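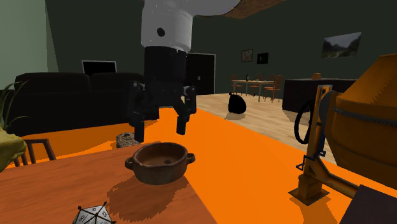

I own one good bowl and I use it for everything, and I've reached the age where I'm willing to argue about this in public.

It started when we moved to Elten and the kitchen boxes went missing for 3 weeks. We had been the kind of household with a dish for olives and another dish for the olive pits. Then suddenly we had one big clay bowl, because I'd carried it on my lap in the car, and we ate out of it and mixed in it and let dough rise in it overnight. When the boxes finally turned up I opened them and felt tired. Who bought all this? (I did. Mostly in February sales, when I'm weak.)

My friend Benedetta Serra thinks I'm being dramatic. She has a whole wall of serving dishes and she really does use them, and her table at the holidays is a beautiful thing, I'll give her that. But she also spends the evening on her feet, hunting for the right spoon for the right dish, and I've eaten entire dinners at her house talking to her back. I'd take a plainer table and more Benedetta.

What bugs me is how the stores push it. I was in Danko last week for a lightbulb and walked past a set made only for dips, 4 little wells joined together, for 95 dollars. You can't stack it, it won't fit in a normal cupboard, and heaven help you if you want to serve 5 dips. Meanwhile a plain wide bowl will hold soup, salad, bread, oranges, your keys, or the mail you're not opening.

Now, there are exceptions, and people always write in with them, so let me get ahead of it. I kept the pie plates. I kept a gravy boat that belonged to Ingegerd Holmgren, who lived downstairs from us for years and made gravy like nobody I've met since, and I'd no more give that away than the cat. Things you love get to stay even if they're silly. I just don't believe anybody loves an egg tray.

The rest went to the church sale, box after box, and the cupboard over the stove is now half air. My husband keeps opening it to look. He did ask, a few days later, where the olive dish was - and I gave him a mug, and he ate his olives out of the mug and put the pits in the sink like an animal. We're still working on that part.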